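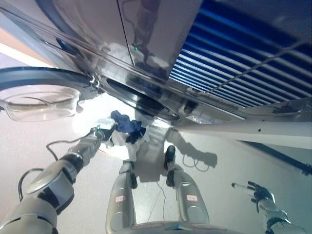 Figure 1. Front-loading appliance seen from below, door open.

4.2 Silent releases and how owners found them

Dandier has never been a company to trouble its customers with news. During the study period it put two accessories on sale for the Rowbotham doorbell, a wedge mount and a chime extender, and announced neither. The wedge mount did not appear under Accessories, New or Doorbells. It could be reached by typing "wedge" into the store's search box, a word few people type at a doorbell company unprompted.

We followed 28 households in Stustlow that already owned the doorbell and had, at enrolment, complained in writing about its viewing angle. These were people with every reason to want a wedge. Sixteen learned of it from the owners' forum, where a member had posted the direct link under the heading "Is this real?" The remainder learned of it from us, at the exit interview, and took the news with varying degrees of grace. One had by then whittled a substitute from a doorstop and preferred it.

Forum posts did the work that a catalogue might have been expected to do. Threads typically opened with a link, proceeded to a dispute over whether the part fitted the older backplate, and closed with a moderator asking everyone to be civil about screws. The fit question was settled by an owner with a set of calipers. Dandier's own product page gave the colour.

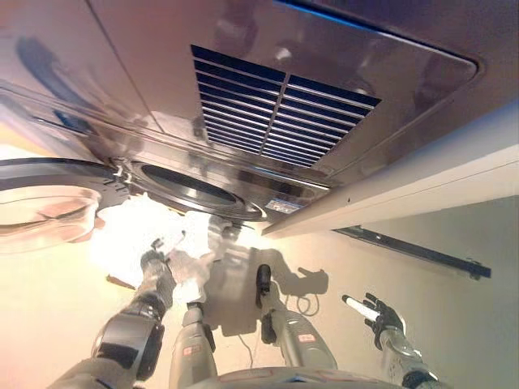 4.3 The Ornton hub

Ornton took the opposite approach and e-mailed everybody. Its hub update was preceded by a newsletter, a countdown banner and a push notification that arrived at 3 a.m. local time, the schedule having been set with some other continent in mind. Awareness was close to universal. Installation was another matter: several participants had muted the app by breakfast and so missed the prompt to restart, leaving their hubs on the old firmware and their opinions of Ornton considerably updated. We return to notification fatigue in Section 5.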